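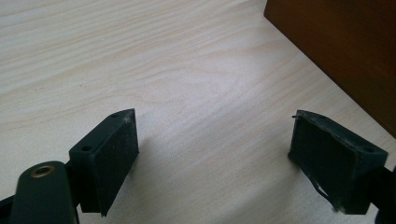

Flarilik Robotics Club: your questions answered
Last updated Aug 11, 2025

Do I need to know anything about robots before I join?
Not a thing! Plenty of our members arrive having never wired a plug. If you can use a screwdriver and don't mind asking questions, you'll be fine. Coding comes in later, and we teach it from scratch.

What is the Bendard project?
It's our big one for this year, and we love it. We want a pair of arms to learn small tidying jobs from people, so members do the jobs first, over and over, with a gripper in each hand. Every go is recorded and the recordings are what the arms learn from. The target is 1000 good runs by March, and we had 600 when the spring term finished.

What sort of jobs?
Boxes with lids, mostly. The tea box is the favourite, a wooden one split into little compartments. It sounds easy until you try it with grippers for the first time (everyone laughs, including the person doing it).
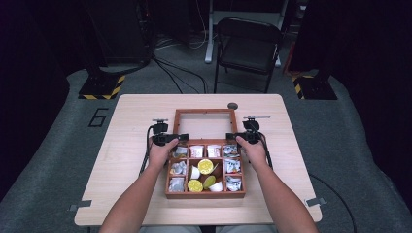
The tea box at table 6, lid open, one gripper at each front corner.

Can I have a go on my first evening?
Yes, please do! You'll get ten minutes of free practice, then someone will sit with you while you record. First runs are often wobbly and we keep those too, in a separate folder called Ivar.

How should I hold the grippers?
Loosely, with your elbows in. Go slower than feels natural. Check where the cables are before you reach across, and bring both hands back to the sides of the box before you call the end of a run. 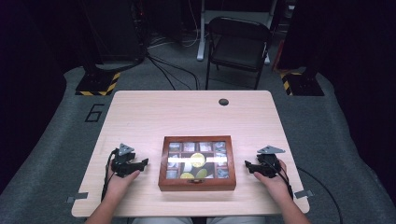

If you lose your grip halfway through, carry on and finish the job. Sem Hermans goes through the recordings afterwards and is very happy to have a few recoveries in the set.

A grip pad is peeling. What do I do?
Finish your run, then tell whoever is leading the session. Spare pads are in the drawer marked Ruggiero. Please don't glue them back on yourself.

Is there a competition?
There is, in March. Teams of three or four, one box per team, and you can enter even if you only joined in January.

Can I bring my own box?
We'd be thrilled. Nothing with glass loose in it, and nothing you'd be sad to see scratched.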